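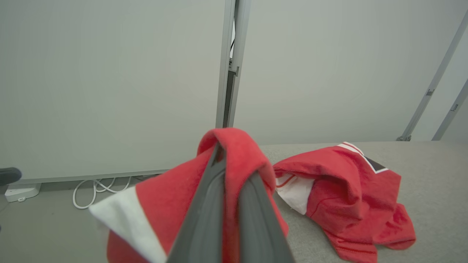

Colour run between red and white panels is mostly a matter of temperature and standing time. Wash new red knits separately for the first 3 cycles, inside out, at 25 degrees, and take them out as soon as the drum stops. A heap left on the worktop, like the red garment with the dark and white trim on the right, presses dyed fabric against the white parts, and any that is still damp can mark within the hour. Separate the pieces and lay each one flat with the white sections uppermost.

Drying: support the weight at the hem. Pegs at the shoulder stretch the knit and leave points that ironing does not remove.

Marks already set: dissolve 25 g of oxygen bleach in a bowl of cool water, apply to the white panel only with a cloth, rinse. Test on an inside seam first. Do not use chlorine bleach on trim.

Ataberk Canpolat, Gadness. Revised 24th March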